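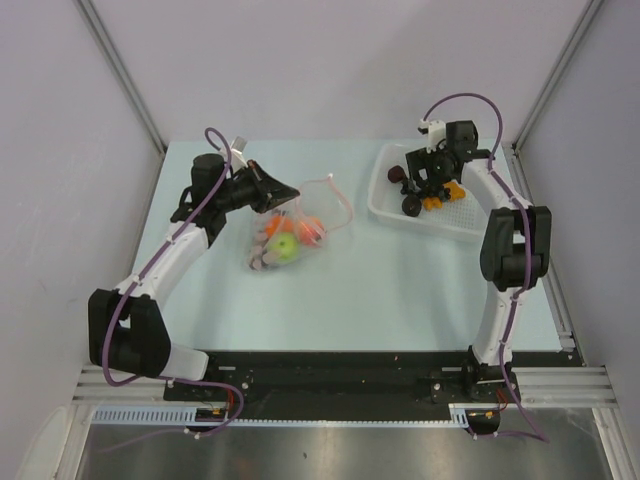

Fruit, shirts and one very stubborn lid: an afternoon at the Tedilley open day

I've wanted to get inside the Tedilley building ever since the sign went up by the canal, so when they opened the doors in July I was in the queue well before lunch. There are several small outfits sharing the place, all working on some version of the same question: can a machine do the dull jobs in a house or a shop yet? My answer after an afternoon of walking round is "some of them, slowly, and it's brilliant to watch".

I went straight to Asent on the ground floor, as a friend had told me they had the fruit bagging running and that it draws a crowd. It does! Two arms, white with black joints, work over a pale blue table, with a white plastic basket on one side and a clear bag on the other. One arm goes into the basket for the fruit while the other sees to the bag. I thought the picking up would be the clever bit. Lensa Sisay, who was looking after the table and must have answered the same questions all day, put me right very kindly. An apple is easy, she said. It's round and firm and it stays the shape it was when you last looked at it. The bag is the hard part.

Once she'd said that I couldn't stop looking at the bag. It's thin see-through film that folds over itself and catches the light, and the opening has a pale pink strip round it, which at one point had bent up into a loose loop with the pointed black fingertips of the left gripper right by the edge of the film. There was a green apple in there and an orange, with another reddish-orange fruit nearer the opening, and at the side a bunch of small dark purple bits squashed up against the plastic. Think how you do this at the greengrocer's. You rub the top of the bag, blow in it if it won't open, hold it with your little finger and drop things in while looking for your purse. The arms have to do all of that as separate jobs, and I found myself leaning in every time a fingertip went near the film.

I asked what happens when it goes wrong, and Lensa said mostly it just tries again. In one run I watched, it needed four goes to get a decent hold of the bag, and when it finally got there a small boy next to me cheered. So did I, a bit.

They had done 500 practice runs with the fruit before the open day. That sounds like loads until you remember how many bags of shopping a person has packed by the time they're grown up. Soft fruit is still a worry, apparently. I asked about raspberries and got a very polite smile.

Upstairs: the washing

Taller have the room at the top of the first flight (mind the step, it's an odd height) and they do laundry. Joar Hovland gave the talk, and he's a lovely speaker – he'd brought in his own shirts, and he made no excuses for the state of them. Towels are good. Towels are very good, in fact. Their machine found the corners, shook the thing out and had it in a neat square in the time it takes me to do it while watching the telly. Shirts are another matter. It took six minutes over one shirt, and the sleeves ended up somewhere round the back. Joar then folded one himself in a few seconds and got a round of applause, which he hadn't expected.

What I liked was how open he was about it. Somebody asked when they could buy one and he said he wouldn't have it in his own flat yet, because he'd have to stand there and mind it. He did think a hotel laundry might be glad of the towel folding sooner than that. It's all the same size of towel, all day long, and the table never moves.

The shop corner

Admasu had taken the old loading bay at the back and set out some shelving like a corner shop. Their job is facing up, pulling tins and packets forward so the shelf looks full. I did this as a Saturday job for years and I'd have handed it over to a machine without a second thought! The tins went beautifully. Then it met a tub with a lid that hadn't been pressed down, and the lid came away and the tub stayed put. They let it have another try and the same thing happened. The woman running it pushed the lid on with her thumb and off it went again down the shelf as if there had never been a problem.

I stayed there longer than I meant to. There's something very soothing about a row of tins sliding forward one after another, and you start to notice how many tiny fixes you make with your hands all day without thinking of them as work.

If you're going next time

Start on the ground floor and get to the fruit early, before people are standing three deep. The talks upstairs are short and run more than once, so don't worry if the first is full. Tea was £2 in the courtyard, cake extra, and the lemon one went fast. Children are welcome everywhere except the loading bay, where they have to stay behind the tape. The lift wasn't working when I went, so ask at the desk if you need it.

I went back down to the Asent table before I left, just to see a few more goes. Lensa was still there, still cheerful, and said they'd like to try a paper bag next. I've put my name down for the mailing list.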